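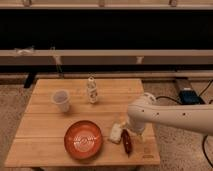 Hi Anežka, progress on the Plenora bingo platform, up to 03/10/2020.

We've finally got the wallet talking to the games lobby! Players on the test site can pay in, pick a room, buy tickets and see their balance change without reloading the page (it used to hang for ages, you'll remember the February demo). Troris sent over their slots feed last week and 2 of their games are in already, with the rest waiting on artwork.

Load testing went better than I'd feared. We ran 3000 pretend players through the lobby with no trouble, but at 4000 the chat started dropping messages, so I've asked Jumov for a bigger server. That'll cost an extra 500 euros a month, and I'd like your OK before I sign anything.

The slow bit is still the age checks. Løken keep changing their form and we keep having to redo ours, which is maddening. I've pushed the closed trial back until their version settles down.

Next up is the bonus rules page, then the self-exclusion button, which the licence people want on every screen. Could you send me the final wording for both?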